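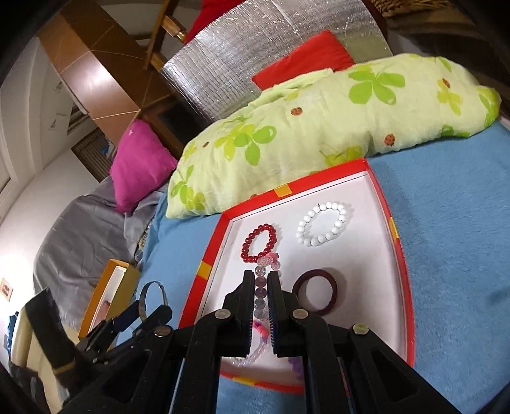

cuvach_beads wrote:
I'd restring the white one before you wear it again. Once a thread end works its way out at the knot, the elastic is usually on its way.

sannaK wrote:
Which elastic? I used the 0.8 on mine and it went slack by January.

cuvach_beads wrote:
I double up the 0.7 and put a dot of glue on the knot. Mine have held for 4 years. Pull the knot inside a bead when it dries.

lirnthorpe356 wrote:
Don't glue it. Glue makes the elastic stiff and it snaps right next to the knot. A surgeon's knot pulled tight is enough.

cuvach_beads wrote:
Depends on the glue. Superglue, yes, it goes brittle. Jewelry cement stays soft.

tray_of_stuff wrote:
OP again. I'll restring it this weekend, thanks. My first question was about storage though. Is it OK to keep them all together in the one tray? The maroon bangle is hard and I don't want it knocking against the clear and lilac beads.

sannaK wrote:
I'd take the bangle out. Stretch bracelets are fine lying flat next to each other.

lirnthorpe356 wrote:
Flat is right. Never hang them, they stretch. Travine sells a divided tray with 15 sections, I paid 9 dollars for it.

cuvach_beads wrote:
Had that one. The sections are too small for a bangle. Small cloth bags work better and you can put them in any drawer.

tray_of_stuff wrote:
I'd never wear them if they were in bags. Bangle goes in the dresser, the rest stay in the tray.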